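Grestendale packing hall: where we've got to with the Trundau cell
Progress note for the Hetier workplace fund, January
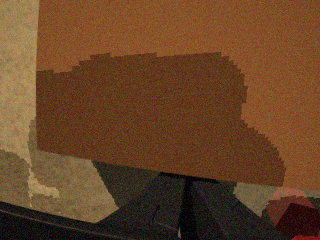 Well, we've had a busy couple of months! The big job has been getting the packing crew used to the idea of the cell before it takes over the heavy lifting on line 2, and most of that work has gone on in the simulator. It's rough stuff to look at, all grain and blocky edges, and the first time I put it up in the canteen people wanted to know what the big brown panel against the orange wall was meant to be. Fair enough - but it got them talking, and we had more questions in that tea break than in the whole of the autumn briefing.

So far 48 people have been through the half-day session, and we've done 1000 practice runs in simulation. The Snorradóttir software was a pain to set up (we lost most of a week to licences) but it's behaving now.

What's changing for people? Mostly the lifting. Two of the packers are training as cell minders, which comes with a higher pay grade, and the others will rotate through checking and labelling. A few are worried about their hours, and I don't blame them. I've asked for the new rota in writing before anything gets switched on, and I'll send you a copy when I have it.

Money is fine. We're 185 pounds over on training, nearly all of it cover for the night shift, and I'd like to move that across from travel if you're happy with it.

Next up is the floor marking, then the guarding check. Could you let me know about the travel money before we book the fitters?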